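Search this site
Type and press Enter

Letters to my aunt, and what to do with them

Last updated: February

When I moved to Jiltholm I promised my aunt Joana that I would write to her by hand. She does not like the telephone, and she says that a message on a screen is gone before she has found her glasses. So every month I write 2 pages, and every month she sends 2 pages back, in the same blue ink as when I was a child.

At the beginning it was hard for me. I had forgotten how slow the hand is. I wrote a sentence, I did not like it, and I could not delete it. Now I leave the bad sentences where they are. My aunt has never complained about them, but she did once correct the name of a neighbour.

We have been doing this for six years. I have kept all her letters, and for most of that time they were lying in a drawer together with bills and the instructions for the washing machine. Last winter I wanted to find the one where she explains how my grandfather came to Flomdale, and I needed a whole evening.
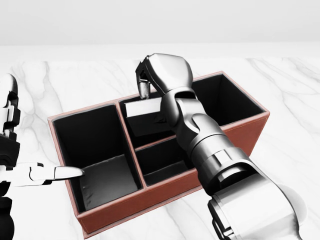

I found it in the end, inside an envelope from the bank. My grandfather did not come by train, as I have told everybody for years. He walked the last part with Armindo Pacheco, who later became his brother-in-law, and they arrived at six in the morning and had to wait for somebody to open the door. My aunt writes this in four lines and then goes on to the price of onions.

After that evening I put the letters in order. I wrote the month and the year on each envelope with a pencil, very small, in the corner. My friend Floor thinks I should scan them too, and she is probably right -- paper burns, and I live above a bakery. But I have not started yet.

The next letter is already half written. I still have to ask her what happened to the door.

We use cookies to remember your settings. Accept | Read more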